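Last updated: Thursday, February 6, 2020
2 min read

Pricing the arms is the easy bit! When I planned our two-armed setup, I left out the small stuff — and it ate my cushion. Start your sheet with the job: ours is holding a wooden stick with a strap on it.
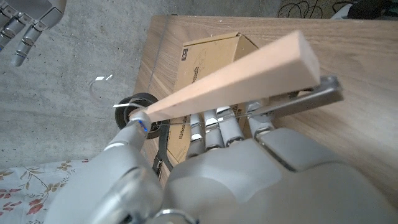
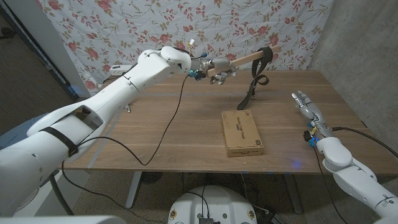

Next, add a line for cables (buy them longer than you think), one for a solid table, and one for spare fingers. Get two quotes. Uritz took 8 days to answer me, so ask early — I'd hold back money until May, too.

46 shares | 8 comments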